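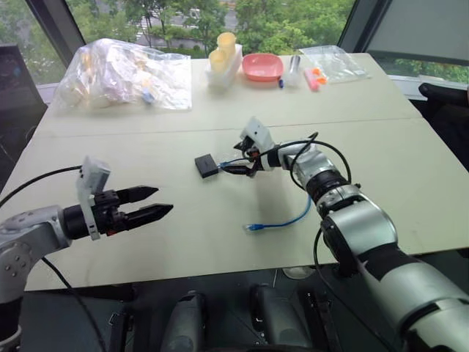

Hochwasser-Check Notunterkunft Pondley, meine Liste mit Kommentaren

Stand: 2. Juni 2018
Geprüft von: Laiba Satti
Mit dabei: Usman Orakzai (Technik), So-ying Poon (Sanitätsdienst)

Ihr Lieben, wie versprochen kommt die ganze Liste, diesmal mit allem, was mir beim Rundgang durch die Turnhalle so durch den Kopf ging. Wer nur die offenen Punkte sucht: die stehen ganz unten. Wir waren gut zwei Stunden unterwegs und ich hatte hinterher Füße wie Blei, aber es hat sich gelohnt!

1. Zufahrt und Gelände

Zufahrt über die Arainer Straße frei: OK
Die alte Unterführung fällt bei Hochwasser als Erstes aus, das wissen die Busfahrer jetzt auch (hoffentlich alle).

Beschilderung ab Kreisel: Mangel
Zwei Schilder fehlen, eins zeigt Richtung Freibad. Wer nachts um drei mit Kindern auf der Rückbank ankommt, möchte nicht beim Freibad landen.

Pegellatte am Bach lesbar: OK
Frisch geputzt, danke an Zeeshan Rana!

2. Gebäude

Notausgänge frei und von innen zu öffnen: OK, mit Anmerkung
Die Tür hinten links klemmt. Usman hat sie mit der Schulter aufbekommen, ich nicht. Also zählt das für mich nur halb.

Rückstauklappe im Keller: Mangel
Die Klappe schließt nicht ganz. Da hängt irgendwas drin, Wurzeln vielleicht. Bitte vor dem nächsten Starkregen die Firma holen, ich will im Keller keine Gummistiefel brauchen.

Sandsäcke: OK
985 Stück laut Lagerliste, trocken auf Paletten. Die Planen darüber sind neu und riechen ganz furchtbar.

Fluchtwegpläne aushängen: OK
Im Flur hing noch der Plan von vor dem Umbau, den habe ich gleich abgenommen.

3. Strom und Licht

Notstromaggregat, Probelauf: OK
Sprang beim zweiten Versuch an und lief 40 Minuten unter Last. Laut ist es, meine Güte. Nachts bitte die Fenster zur Hofseite zulassen.

Notbeleuchtung: Mangel
Im Treppenhaus bleibt es dunkel. Akku oder Leuchte, das klärt Usman noch.

Kraftstoff: OK
Kanister voll und beschriftet, Lagerung im Außenschrank, abgeschlossen. Der Schlüssel hängt jetzt im Büro am Brett und nicht mehr bei irgendwem zu Hause am Schlüsselbund.

4. Schlafplätze und Versorgung

Feldbetten: OK
74 sind da, alle einmal aufgeklappt. Bei einem ist der Stoff eingerissen, das liegt zum Nähen bereit und zählt nicht mit.

Trinkwasser: OK, mit Anmerkung
Haltbarkeit reicht bis Oktober. Wer bestellt nach? Ich habe letztes Jahr schon, nur so am Rande.

Babynahrung und Windeln: Mangel
Windeln nur in der kleinsten Größe. Zainab Abubakar fragt in der Drogerie in Rolska nach, ob sie uns etwas zurücklegen.

Sanitätsraum: OK
So-ying hat die Schränke selbst eingeräumt und möchte, dass das so bleibt. Verbandkasten geprüft, Liege in Ordnung, Waschbecken läuft.

5. Alarmierung

Telefonliste aktuell: Mangel
Drei Nummern gehen ins Leere. Schickt mir bitte eure neuen, wenn ihr gewechselt habt!

Funkkontakt zur Leitstelle Zilton: OK
Klar und deutlich, nur aus dem Keller kommt nichts durch.

Offen geblieben

Schilder ab Kreisel: Zeeshan
Rückstauklappe: Laiba, ich rufe die Firma an
Tür hinten links und Licht im Treppenhaus: Usman
Windeln: Zainab
Trinkwasser nachbestellen: noch frei, meldet euch
Telefonliste: alle

Nachprüfung mache ich, sobald die Klappe repariert ist. Wer mitgehen mag, schreibt mir kurz, Taschenlampe bitte selbst mitbringen.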